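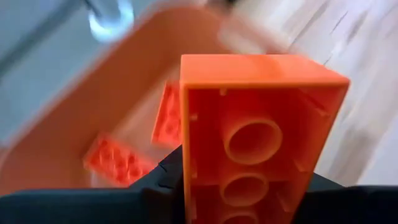 Figure 3.1 A toy brick between two fingers, seen from a camera at the wrist.

Chapter 3
Comparing Grippers Fairly

Every gripper is excellent in its own brochure. The trouble begins when you ask two of them to pick up the same brick.

At the Firkville bench we gave the Pendico and the Rilum 50 attempts each at lifting toy bricks out of a plastic bin. The Pendico managed 35. The Rilum did better, until someone noticed that its bricks had been tipped in more tidily. We threw away both sets of figures and an afternoon.

A brick looks like an easy customer. Its outside is smooth and its sides are straight, but turn it over and there is a hollow with tubes and ribs in it, and a wrist camera that has learned the top may have firm and mistaken views about the bottom.

This chapter uses the Rizvi method, in which the bin is refilled the same way before every run and the scorer isn't told which gripper is fitted. Section 3.2 deals with fingers, Section 3.3 with cameras. Before reading on, write down what you would count as a successful grasp. Keep the note. You will want to change it by Section 3.3.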